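Kerstin Haugen : « La table, c'est le moment où la langue se détend »

Elle me reçoit un mardi, à quatre heures de l'après-midi, dans la cuisine de la maison Kurek, où elle organise depuis trois hivers des repas de conversation pour les personnes qui apprennent le français. Kerstin Haugen est norvégienne. Elle a enseigné longtemps la grammaire dans une école de langues, puis elle a quitté les salles de classe. Je parle moi-même un français appris tard, et nous avons comparé nos fautes pendant un bon quart d'heure avant que je pense à ouvrir mon cahier.

L'idée lui est venue à Drindodstead, la petite ville où elle a passé un an comme assistante. « J'avais un bon niveau sur le papier, dit-elle. Je pouvais expliquer le subjonctif. Mais un soir, chez des voisins, on m'a demandé de passer quelque chose et je n'ai pas compris quoi. J'ai souri, et j'ai passé le pain. Ce n'était pas le pain. »

Elle rit encore de cette histoire. Ensuite, elle a commencé à noter dans un carnet toutes les petites phrases du repas, celles que les manuels donnent en une seule page, souvent au chapitre du restaurant. « Au restaurant, on parle à un serveur. À la maison, on parle tous ensemble, on se coupe, on ne finit pas les phrases. C'est une autre langue. J'ai rempli 82 pages, et beaucoup de ces phrases n'ont pas de verbe. »

Les repas ont lieu une fois par semaine, de l'automne au mois de mai. Il y a 41 personnes inscrites cette année, qui ne viennent jamais toutes en même temps ; la salle peut en recevoir 30. On s'assoit par tables de six, avec au moins une personne francophone à chaque table. Je lui demande comment elle choisit ces francophones. « Je cherche des gens qui aiment se taire un peu. Les très bavards sont gentils, mais avec eux mes élèves écoutent toute la soirée et rentrent fatigués. »

Une règle m'a étonné : on ne corrige pas pendant l'entrée ni pendant le plat. Les corrections sont permises seulement au dessert, et seulement si la personne les demande. « Au début, j'avais interdit toutes les corrections. Les élèves se sont plaints ! Ils disaient qu'ils avaient payé pour apprendre. Alors nous avons trouvé cet arrangement. Certains mangent leur dessert très vite. »

Elle a essayé d'autres formules. À Clirnunon, elle a animé pendant un hiver un groupe sans repas, avec des cartes et des thèmes préparés. Elle en garde un souvenir moyen. « On tirait une carte, par exemple "les vacances", et chacun faisait un petit discours. C'était correct, c'était triste. Quand on a les mains occupées, on surveille moins sa bouche. Couper une tomate, cela aide beaucoup pour les pronoms. »

Je lui dis que pour moi, les pronoms restent difficiles même avec une tomate. Elle hoche la tête. « Il m'en reste aussi. Hier encore j'ai dit "je lui ai aidé". Mon mari n'entend plus mes fautes, il les a prises. »

Le débarrassage fait partie de la soirée, et elle y tient. C'est debout, près de l'évier, que les plus timides commencent à parler. Un monsieur qui n'avait rien dit depuis janvier lui a raconté là toute son enfance au bord d'un lac, en essuyant le même verre. « Je n'ai presque rien répondu. J'avais peur qu'il s'arrête. »

L'automne prochain, elle voudrait publier son carnet avec l'association Erkari, sous la forme d'un livret à poser à côté de l'assiette. Le titre n'est pas décidé. Elle hésite aussi à y mettre des exercices, et elle m'a demandé mon avis. J'ai répondu que non, puis, dans le train, j'ai pensé que deux ou trois exercices m'auraient bien servi. 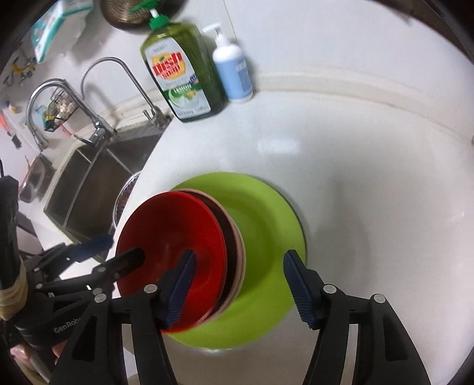
Une pile d'assiettes, la plus grande, vert citron, en dessous.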